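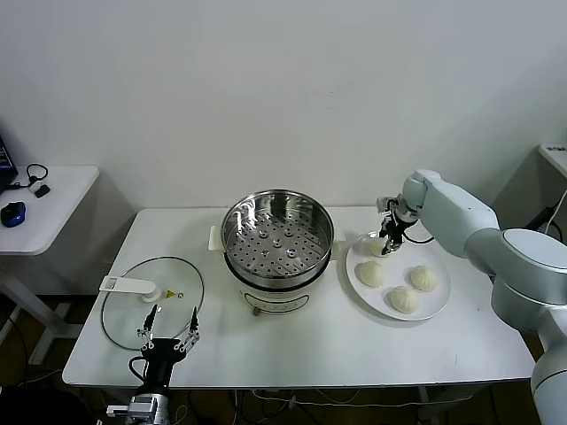 Student reports > Media and Games > Term 2

Freelance pay at games news sites

Kelly Godoy and Haris Rana

We asked 23 freelance writers how long they wait to be paid. Most cover esports for small sites such as Jireteck and Fuvbridge. The usual agreed wait was a month – the longest real one was seven. One writer was still owed £2353 in July and had stopped taking work from Vomton. Only two had a signed contract. Haris did the interviews and Kelly checked the invoices. Editors at Nkosi did not reply to our emails.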